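Keeping Household Medical Bills in Order

Cotport Health Cooperative offers the following guidance to member households that receive bills from more than one doctor, clinic or laboratory. A single outpatient visit can produce several statements, and they seldom arrive together. An hour spent setting up a simple filing system will make each of them easier to check.

Start with one folder for each member of the family. Place the explanation of benefits at the front and the provider's bill directly behind it. The explanation of benefits is not a bill, and no payment should be sent on the strength of it alone.

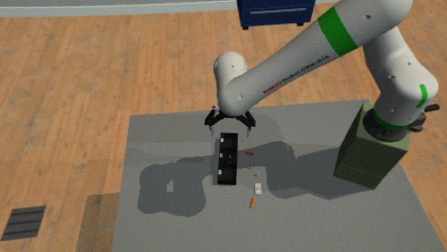
Dustura Courtois

Compare the two papers line by line before paying. The date of service, the name of the provider and the amount listed as patient responsibility should agree. If the clinic asks for $317 and the plan shows a patient share of $200, call the billing office and request an itemized statement. Write the date of the call and the reference number on the bill itself.

Members should allow 45 days for a claim to be processed. If a bill arrives before the claim is settled, ask the provider to place the account on hold. Most billing offices will do so on request, but the hold should be confirmed in writing.

Keep a running list of what has been paid toward the deductible. A sheet of lined paper taped inside the folder is sufficient. Enter the date, the provider, the amount and the method of payment. A household that has paid $771 by October will want that figure at hand when scheduling tests or elective procedures before the plan year closes.

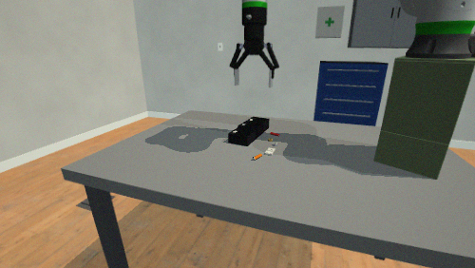

Prescription receipts call for separate handling. The cash register slip fades quickly and often omits the name of the drug, so keep the printed label or pharmacy leaflet instead. Staple these papers by month and store them behind the bills. Sort them on a clear surface with a wide gap between the piles, as wide in proportion as the space between the two pale gray fingertips over the gray worktable, so that one person's receipts do not slide in with another's. Members at the Madness Road pharmacy counter may request a yearly printout, and this may replace the loose receipts once it has been checked against them.

Retain bills and proof of payment with the tax records for the same year. Shred duplicates that show an account number.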